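30th May

Bench day. I finally got going on the unpacking job I've been putting off, and I'm writing it up while I still remember what I did (unlike December, where my notes say "boxes done" and nothing else, thanks past me).

The plan was simple: stand a box on the light wood table, take things out one at a time, set them down on the paper, put them back in, repeat. I wanted to get a feel for which boxes are pleasant to work with and which ones fight you. The shallow trays from Medby were easy. You can see everything, you can reach everything, done before the coffee was gone. The tall ones are another story! Once your hand is past the flaps you're mostly working from memory, and the flaps keep swinging in and brushing whatever you're pulling up.

I tried folding the flaps all the way back and taping them to the outside, and that held for maybe 8 rounds before the tape let go. Masking tape on printed cardboard is a losing game. The Skavitberg tape (the cloth kind, second drawer) did much better but takes the print off with it, so please don't use it on any box we want to keep looking nice. 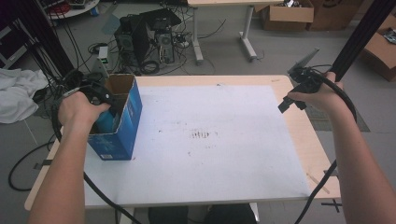 Going in straight from above works best for the tall boxes. If you come in at a slant you catch the rim and the whole box walks across the table, and then you're chasing it with your other hand. I also tried a flat weight in the bottom, one of the Mnguni plates, and that cured the walking completely. Downside: less room for the actual stuff. I'd still do it again.

The big white paper sheet is a keeper. Small things show up so well against it, and I stopped losing bits in the wood grain. It does get grubby fast though, all smudges and specks, and I think we should flip it or swap it at the start of every session. There's plenty left on the roll. Don't tape down all four corners unless you mean it, I spent ages picking strips off the wood.

Other things, in no order:

Order more boxes from Clastum, the tall size, up to 30. Half of ours have gone soft at the corners.

Table height is wrong for me with a tall box on it, my shoulders are complaining. Try the lower setting, or stand on something.

Cables on the floor need sorting before somebody goes flying. I moved a few and made it worse.

Got through 200 rounds in all, counting the ones where I knocked the box over (2, both before lunch). Tomorrow I want to try the same thing with the box lying on its side and see if the flaps behave any better that way.

Clastum Workshop Notes | Contact the bench team | Back to top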